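3.2 Storage furniture for small items

The second group of objects in the survey consists of stands and trays intended for small personal items: keys, rings, watches, earrings, bracelets, coins and similar articles that are put down at the end of the day and picked up again the next morning. Participants in the Briminport interviews rarely had a single word for this furniture. It was called a key tray, a jewelry stand, a catch-all or simply "the thing by the door." We use the term drop stand for any freestanding object that offers both a horizontal surface for loose items and at least one raised support from which items can be hung.

Drop stands were present in 34 of the 97 households visited. A further 15 households kept a tray without any hanging support. The remaining households used bowls, shelf edges, wall hooks or no dedicated place at all. Households were recruited through the Vida tenants' network, and all visits were completed by the end of April. The recruitment method favors apartments over detached houses, and the share of drop stands should not be read as an estimate for the city as a whole.

3.2.1 Classification

Earlier inventories of household storage sort objects by material or by room. Neither criterion was useful here. The same stand may be moved from the hallway to the bedroom several times in a year, and material has little effect on how the stand is loaded. We therefore coded each object on three features: the form of the tray, the form of the support, and the relation between the two.

Tray form was recorded as round, oval, rectangular or irregular, together with the presence or absence of a raised rim. Support form was recorded as hook, bar, tree or frame. A bar is any horizontal member that carries hanging points or that can be used directly for hanging. A tree has arms leaving the post at more than one height. Where a bar carried pegs, their spacing was noted as even or uneven.

The relation between tray and support was the most difficult feature to code. In some stands the post rises from the middle of the tray, and the user must reach past it to place an item on the far side. In others the support stands behind the tray and the whole interior remains open from the front. A third arrangement, with the support to one side, was uncommon and is treated together with the rear arrangement in what follows. Coding was done independently by two of the authors. Disagreements were settled by Sándor Pintér, who had not taken part in the visits.

3.2.2 Loading behavior

In the visits, residents were asked to empty and reload the stand as they normally would. The order of loading was consistent within a household but differed between households. Heavy items, mainly keys, were usually placed in the tray even when a free hook was available. Residents gave two explanations: the stand would tip, or the keys would strike the post. Light chains were nearly always hung, with tangling given as the main concern. Watches were divided between the two positions according to the type of strap. A closed metal bracelet was hung over the end of a bar, while a watch with an open leather strap was laid flat.

The rim had a clear effect on where small items were put. With a raised rim, rings and coins were released from above and allowed to settle. On rimless trays the same residents placed these items one at a time, closer to the center. Removal showed the opposite pattern. A flat tray gives the fingertips no slope against which to slide a thin coin, and residents often pushed the coin against the rim before lifting it. This was slower than lifting from a shallow bowl, although few residents mentioned it as a drawback.

3.2.3 Bench arrangement

Household visits do not allow the position of the stand to be controlled. For the second part of the study, a tray and a hanging rack were placed on a tabletop at Grornine, with the rack at the far side of the board and the tray in front of it (Figure 3). The layout corresponds to the rear arrangement described in Section 3.2.1.

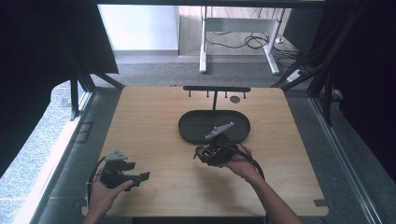
Figure 3. Bench arrangement with oval tray and rear hanging rack. The bar carries four evenly spaced pegs.

The tray is of the rimmed oval type, with a flat interior. The bar is close to the tray in width, so that an item slipping from a peg would be expected to fall into the tray or slightly behind it. Both objects are dark and the board is light, and their outlines are easily distinguished from the tabletop. Small dark items are less easily distinguished from the tray itself, a difficulty also reported by residents who owned black or brown trays.

Item sets for the bench were drawn from the household inventories. Each set contained hanging items, flat items and items that could reasonably be stored either way. The last category is of most interest, as it shows which position is preferred when the object does not decide the matter. The item list was fixed on 1/24/24 and was not changed afterward. Items with a mass of over 97 grams were excluded, which removed most of the larger key rings.

Placements were coded with the Motley scheme, adapted to include the outer ends of the bar as separate locations. An item resting partly on the rim was coded as in the tray if it stayed there without support. An item touching both the tray and the post was assigned to the tray. Results for hanging and flat items are reported separately in Section 4, and the mixed category is taken up in Section 4.3.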